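Posted 2025-01-29
By the Prestum Owner Support Desk

Section 3: Setting Up Your Storm Radio and Flood Sensor

By now you should have everything out of the carton and the base radio charging on the kitchen counter, or wherever you've decided it's going to live. Let it finish charging before you go any further. We know it's tempting to start pressing buttons (we do it too!), but the radio saves your county settings at the end of the first full charge, and if you interrupt it you'll be entering them all over again.
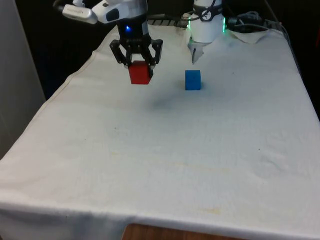

While you wait, have a think about where the water usually comes in at your place. Folks who have been through a few storm seasons will know right away. If you're new to the house, ask next door, or look for an old stain line on the basement or garage wall.

Step 1. Slide the battery door off the flood sensor and put in the two AA batteries, following the little plus and minus signs. Use fresh ones, please, and don't mix an old one with a new one.

Step 2. Hold down the PAIR button on the base radio until the green light blinks, then press the button on the sensor once. Do this with the two sitting side by side. You should hear a double chirp. If you don't, wait a minute and have another go.

Step 3. Carry the sensor to its spot. It will reach the base from as far as 50 feet through ordinary indoor walls, but concrete block eats into that quite a bit, so if you're in a block house, start closer and work your way out.

Step 4. Set the sensor flat on the floor with the metal feet down. If the floor slopes, choose the low end.

NOTE: If you have the Bonura wall bracket, fit it at this point. The feet should just touch the floor once the bracket is tightened.

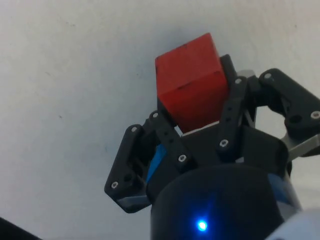

Step 5. Test the alarm. Dampen a folded paper towel and slip it under the feet. The base radio should sound within 20 seconds. Dry the feet well afterward and press RESET.

Step 6. Choose your weather alerts. Turn the dial to ALERTS and scroll through the list. We'd suggest leaving hurricane, storm surge, tornado and flash flood warnings switched on all year. The others are up to you, and you can change your mind whenever you like.

CAUTION: Never step into standing water to get to the sensor or anything else if the power is on in that part of the house. The sensor can be replaced for very little money.

CAUTION: Keep the base radio off the floor and away from the stove. It isn't waterproof, even with the rubber cover on.

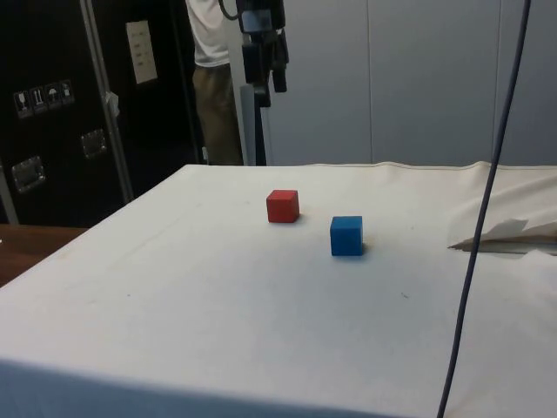

Once the test is done there really isn't much left to do but live with it for a while. Repeat Step 5 every May, before the season gets going, and change the batteries the same day so that you only have one job to remember. If the base gives a single low beep every few minutes, that's the sensor asking for new batteries early.

Comments (3)

gulfside_gran: Mine wouldn't chirp until I moved it off the top of the microwave. Works fine now, thank you for the clear steps.

T. in Elolstead: Does the bracket fit the older round sensor? Khokhar Hardware had one left on the shelf and I'd like to grab it before somebody else does.

porchlight77: Step 5 scared the daylights out of my dog, so maybe put yours outside first. Loud is good though!

Related
Section 2: Unpacking and First Charge
Section 4: Adding a Second Sensor
What the Alert Tones Mean
Storing Your Radio Over the Winter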